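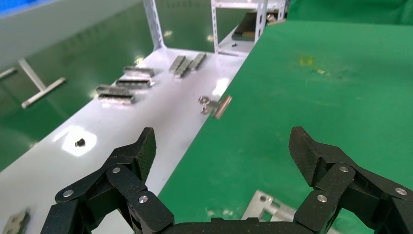
Color contrast and edges, week 5. Last week was hue and value on their own, today what happens where two colors touch. Short version: the eye doesn't read areas, it reads borders, then fills in the rest. Take the green surface and the glossy white one meeting on a diagonal. Green reads as one flat area right away, and the line where it meets the white does most of the work. Same green on a green wall, you'd lose the line. Keep that in mind for the whole handout.

Terms, know these for the quiz
Value = how light or dark. Always check this first.
Hue = the color name, red, green, whatever.
Saturation = how strong or gray the color is.
Simultaneous contrast = a color looks different depending on its neighbor. Gray on black looks lighter than the same gray on white. Gray next to red drifts a little green.
Hard edge / soft edge = how sudden the change is. Paint line vs. shadow on a curved wall.

Value beats hue
Most common mistake in the first assignment. People picked a red and a green that were miles apart on the wheel and almost the same value, then couldn't figure out why the lettering buzzed. Squint at it. If the two areas melt together, value is too close. Or take a picture with your phone and turn it to grayscale, takes ten seconds. Also think of readers with red-green color blindness, for them hue may give almost nothing and value is all thats left.

Gloss vs. matte
Finish changes value. Gloss paint picks up the lamp and the window, so one white panel can have a very bright patch and a dull patch a few inches apart. Matte stays closer to even. When you swatch for assignment 2, swatch in the finish you will use. A Gosix matte chip tells you very little about a Gosix gloss wall. Look at it flat AND standing up, and from the side.

Case: Plevel clinic hallway
Slides 17 to 35, posted already. Old scheme was beige floor, beige wall, beige door. Visitors walked past the doors. Arellano (the paint contractor) first tried a bright yellow door, high saturation but value very near the beige, so it was cheerful and still hard to find from the far end. Second try was dark blue door, pale frame, floor one step darker than the wall. Budget was $3000 for paint and labor, no new fixtures. What worked:
- dark door in a pale frame, so a strong edge all the way round
- a darker baseboard so you can tell where the floor stops
- everything else left quiet
What didn't: the blue stripe at hand height. Too many edges in one place and they compete. It came out in March.

Light
Colors get picked in the store and live somewhere else. Warm bulbs pull blues toward gray, make yellows and oranges look cleaner. North window does close to the opposite. Check at 9 am and again at 4 pm, same spot. Write down which bulbs were on. Half of you skipped this last time.

Assignment 2
Two colors, one shared edge, paper size your choice. Make three versions:
1. strong value contrast, low saturation
2. weak value contrast, high saturation
3. your pick, but say why
Grayscale print of each stapled behind it. One paragraph per version, plain words, what you see at the edge and from how far away. Don't tell me it is "vibrant". Tape a clean line, burnish the tape down, pull it while the paint is still a bit damp or the edge tears.

Reading
Bikura course reader, page 86 to the end of the chapter. Skip the part on printing inks, we do that after the break. The diagram of the gray squares is the one to study, cover the backgrounds with your fingers and watch the squares match up.

Bring next time: scissors, glue stick, gray paper (mid gray, not the blueish kind), and your swatches even if their not dry.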